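Secondhand Computer Accessories: Questions We Get Asked
Skulteleo Buyer's Desk

Last revised in September. We don't sell anything on this page, and we don't take a cut when you buy somewhere else.

Is a used mouse worth buying at all?
Sometimes. A mouse is a cheap thing with moving parts, and the parts that move are the ones that go. If the saving over a new one is less than the price of lunch, we'd buy new and keep the return window.

Round wooden tables, and a white mouse on the first of them.

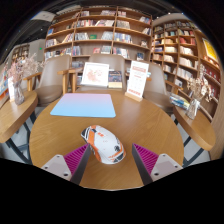
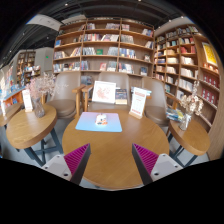 One reader, Bekasetti, wrote in to say that we're too gloomy, that a used mouse has outlasted two keyboards at home and that most sellers are decent people clearing out a drawer. Fair enough. We hear from the happy buyers less often than from the other kind, and that probably colors what we write. We'd still ask for the return terms first.

What does "refurbished" mean?
Less than you'd hope. On some sites it means a person opened the shell, replaced the switches and tested every button. On others it means a wipe with a damp cloth. Ask what was replaced. If the answer is "fully tested," ask again.

The listing says "like new." Should I believe it?
Treat it as an opinion. Look for close photos of the underside, where the glide pads wear down, and of the cable where it enters the body. A seller who shows only the top may have a good reason, but we wouldn't pay extra to find out.

What is a double-click fault?
You press once and the computer hears two presses. It can come and go, so a seller may miss it in a quick test. Drag a file slowly across the screen a few times. If it drops halfway, the switch is suspect. There are free test pages online that do the same job, though some of them are mostly advertising.

Do higher sensitivity numbers matter?
Rarely. For office work, 2,000 is already more than most people will use, and plenty of them turn it down on the first day. A big number on the box is easy to print and hard for a buyer to check.

Is there a safe way to clean one?
Unplug it or take the batteries out. Use a slightly damp cloth on the shell and a dry cotton swab around the wheel. Don't spray anything into the gaps. The special cleaning gels we've tried left bits of themselves behind, and we stopped using them.

Do I need a mouse pad?
If the sensor tracks well on your desk, no. Glass and very shiny tops can cause trouble. Try a sheet of plain paper before spending money. Claims that a pad will improve your wrist should be read with care, especially when the page making them also sells pads.

What about wireless receivers?
Ask whether the receiver is included, in those words. Many models won't pair with a replacement, and "wireless mouse, no receiver" tends to show up near the bottom of a listing in small type.

How long should I give it before deciding?
We use 3 working days. Faults that show up only when the thing has been used for hours won't appear in five minutes at the kitchen counter.

Can you recommend a seller?
No. We've been asked to, and offered money to, and the answer was the same both times. Read the one-star reviews and see whether the seller replied.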